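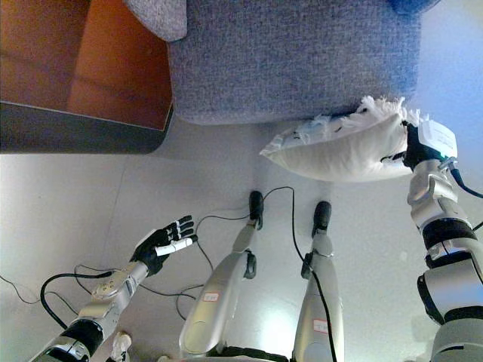

Can It Tidy the Living Room Yet?

28/12/2021

Short answer: sort of. Slow. One pillow, one gray-blue couch, two black hands, and a lot of waiting.

Iveo wants a humanoid doing chores in 50 homes by May. Ambitious. Picking up a pillow is harder than it sounds, becuase it squashes, it sags, it has no handle. A fringe doesn't help. The hand has to guess where the edge is.

And then the floor. Getting down there means bending, balancing, reaching past your own feet. A toddler does it without thinking. The engineers at Dillier gave me a figure of 16 tries to get 12 clean pickups.

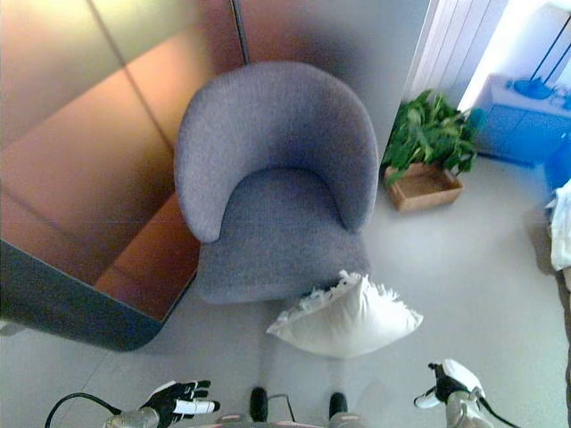

Which is not bad! But a home isn't one pillow. It's socks, mugs, a chair somebody moved last night. Briltitz, the warehouse people, say they're happy with thier machines on boxes. Boxes keep their shape.

Would I buy one? No. Ask me again in May.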